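Rechercher sur le site Rechercher Fermer

Rubrique : Installations sportives > Football > Contrôles et conformité

Terrain d'entraînement Savchuk : liste de contrôle avant ouverture de saison, avec commentaires

Publié le 02/04/2024 par Yaryna Tkachenko

Visite effectuée avec Ruwan Munasinghe pour le club résident, le Bridus FC. Périmètre : aire de jeu en gazon synthétique, buts fixes et mobiles, main courante, abris de touche, vestiaires, éclairage, matériel de premiers secours. La tribune et la buvette font l'objet d'un rapport séparé.

Cotation utilisée : C (conforme), R (réserve, correction à planifier), NC (non conforme, usage suspendu jusqu'à levée), SO (sans objet). Les points déjà cotés R lors de la visite de juillet sont signalés par la mention « reconduit ».

1. Aire de jeu

1.1 Planéité générale : C. Contrôle à la règle sur les deux surfaces de but, le rond central et les quatre angles.

1.2 Coutures et collages des lés : R. Décollement sur environ 20 cm à hauteur de la ligne médiane, côté abris. Le bord ne se soulève pas à la main, mais l'adhérence est perdue. Recollage à faire par temps sec. En attendant, relevé visuel avant chaque séance par l'éducateur présent.

1.3 Niveau de remplissage : R, reconduit. Fibres couchées et remplissage insuffisant au point de penalty nord et devant les deux lignes de but. Le regarnissage manuel fait à l'automne n'a pas tenu. Prévoir un passage mécanique avec redressage des fibres.

1.4 Marquages : C pour le jeu à onze. Les lignes du jeu à huit, de teinte différente, sont encore lisibles.

1.5 Zone de dégagement : R. Deux bancs mobiles stationnés derrière la ligne de touche est, trop près de l'aire de jeu. Déplacés pendant la visite. Le point reste ouvert tant qu'un emplacement de rangement n'est pas matérialisé.

1.6 Drainage : C. Pas d'eau stagnante au moment du passage, caniveaux dégagés côté ouest. Une grille mal engagée côté est, remise en place.

1.7 Regards et boîtiers d'arrosage : C. Couvercles affleurants et verrouillés.

2. Buts

2.1 Buts à onze, ancrage : C. Fourreaux sains, pas de jeu anormal des poteaux. L'essai de charge est au nom du prestataire Zesby, procès-verbal n° 815, classé au registre.

2.2 Buts à onze, filets : R. Mailles rompues dans l'angle supérieur gauche du but sud. Une ligature provisoire a été posée avec de la cordelette ; elle ne dispense pas du remplacement du filet.

2.3 Crochets de filet : NC sur le but sud. Deux crochets métalliques ouverts subsistent sur le poteau droit, vestiges d'un ancien montage. Dépose demandée avant toute utilisation du but. Les attaches en plastique à fermeture sont seules admises.

2.4 Buts à huit rabattables : C en position de jeu. En position rabattue, la goupille du but nord-est manque. Coté R.

2.5 Buts mobiles d'entraînement : NC pour un but. Lest absent à l'arrière. Le but a été couché face au sol, enchaîné à la main courante et retiré du planning. Rappel aux éducateurs : un but mobile sans lest ne s'utilise pas, même pour un exercice court et même sans gardien.

2.6 Affichage des consignes : R. Autocollants d'interdiction de se suspendre illisibles sur les buts à huit.

3. Main courante et accès

3.1 Continuité : C.

3.2 Remplissage sous lisse : R. Treillis détendu sur un panneau derrière le but nord. Un ballon passe dessous. Aucun fil saillant relevé.

3.3 Portillons : C pour le portillon des joueurs. Le portail des secours s'ouvre, mais le cadenas est différent de celui des autres accès et la clé se trouvait dans le bureau du club. Coté R. Clé unique ou boîte à code à installer à l'entrée.

3.4 Voie d'accès ambulance : C. Passage libre, sol porteur. Le stationnement des minibus devant le portail doit rester interdit, y compris les soirs de match des équipes de jeunes.
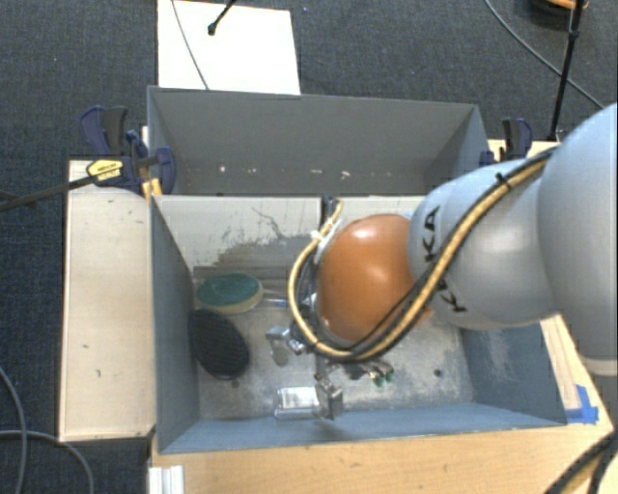 Bras robotisé gris au-dessus d'un bac métallique ouvert.

4. Abris de touche

4.1 Fixation au sol : C. Boulonnerie complète, resserrée sur l'abri visiteurs.

4.2 Parois transparentes : R. Fissure en partie basse de la paroi latérale de l'abri recevant. Les bords ne sont pas coupants. Ruban de protection posé, remplacement du panneau à commander.

4.3 Assises : C. Nombre de places suffisant pour une feuille de match de catégorie U17.

4.4 Zone technique : R. Tracé effacé devant l'abri visiteurs. À reprendre en même temps que les lignes du jeu à huit si un traçage est programmé.

5. Vestiaires

5.1 Sols : C dans les vestiaires joueurs. R dans le vestiaire arbitres, où trois carreaux sonnent creux à l'entrée de la douche.

5.2 Patères et bancs : R. Une patère arrachée dans le vestiaire 2, vis encore en place et saillante. Vis retirée pendant la visite, patère à remplacer.

5.3 Température de l'eau aux douches : C au point de puisage le plus éloigné. Le carnet sanitaire est tenu, mais la page de février n'est pas signée. Signature demandée à Vasylyna Zinchenko.

5.4 Ventilation : R, reconduit. L'extracteur du vestiaire 1 tourne mais le débit reste faible. Filtre nettoyé depuis la dernière visite, sans effet mesurable. Vérifier la gaine.

5.5 Éclairage de secours : C. Tous les blocs ont répondu au test.

5.6 Issues : C. Le chariot à ballons se trouvait dans le couloir, à distance de la porte. Le ranger dans le local matériel après chaque séance.

6. Éclairage du terrain

6.1 Mâts, état visuel : C. Pas de corrosion en pied, trappes fermées.

6.2 Projecteurs : R. Un projecteur éteint sur le mât sud-ouest. Le niveau moyen reste suffisant pour l'entraînement ; l'uniformité ne l'est pas pour un match en nocturne. Les rencontres de coupe U17 sont à programmer en journée jusqu'au remplacement.

6.3 Armoire électrique : C. Fermée à clé, schéma présent, essai des différentiels concluant.

6.4 Horloge de coupure : R. Décalage de 13 minutes par rapport à l'heure réelle. Réglage à faire par l'électricien, l'accès étant plombé.

7. Premiers secours et sécurité incendie

7.1 Défibrillateur : C. Voyant vert, électrodes en cours de validité, coffret extérieur accessible sans clé.

7.2 Trousse de secours : R. Compresses et poches de froid en quantité insuffisante pour un tournoi. Réassort confié à Kanyarat Somboon, responsable des équipes de jeunes.

7.3 Brancard : C.

7.4 Affichage des numéros d'urgence et de l'adresse du site : R. L'adresse affichée dans le couloir est celle de l'ancienne entrée, rue condamnée depuis les travaux. À corriger sans attendre la prochaine visite.

7.5 Extincteurs : C. Étiquettes de vérification à jour.

Commentaires

Sur le point 2.3. Le club fait valoir que les crochets sont au-dessus de la hauteur des joueurs de moins de treize ans. L'argument n'est pas retenu : le but sud sert aussi aux U17 et aux seniors, et un gardien au saut atteint cette zone sans difficulté. La non-conformité est maintenue jusqu'à dépose constatée.

Sur le point 2.5. Le lest manquant aurait été prêté à un autre site pendant l'hiver, d'après les indications recueillies sur place. Aucune trace du prêt dans le cahier de matériel. Tout mouvement de lest, de but ou de filet doit y figurer avec le nom de l'emprunteur.

Sur le point 1.3. Le devis de Budari couvre le décompactage, le regarnissage et le brossage croisé. Il ne couvre pas le recollage du point 1.2. Les deux interventions sont compatibles à condition que le recollage soit fait en premier et que le temps de prise de la colle soit respecté.

Sur le point 6.2. Bohdan Semeniuk demande si un match peut débuter en fin d'après-midi et s'achever sous éclairage. Réponse : non, dès lors que la seconde période se joue en tout ou partie avec les projecteurs allumés.

Suites à donner

Avant toute reprise sur le but sud : point 2.3.
Sous 9 jours : points 2.4, 3.3, 7.2, 7.4.
Avant le premier match officiel : points 1.2, 1.5, 2.2, 2.6, 4.2, 6.2.
À intégrer au programme d'entretien : points 1.3, 3.2, 4.4, 5.1, 5.2, 5.4, 6.4.

Le but mobile du point 2.5 reste hors service jusqu'à présentation du lest. La levée des non-conformités se fait sur place, en présence d'un représentant du club. Une photographie envoyée par courriel est admise pour les points 2.6, 5.2 et 7.4 seulement.

Visa du club : R. Munasinghe
Visa du contrôle : Y. Tkachenko

Mots-clés : buts mobiles, gazon synthétique, vestiaires, éclairage, U17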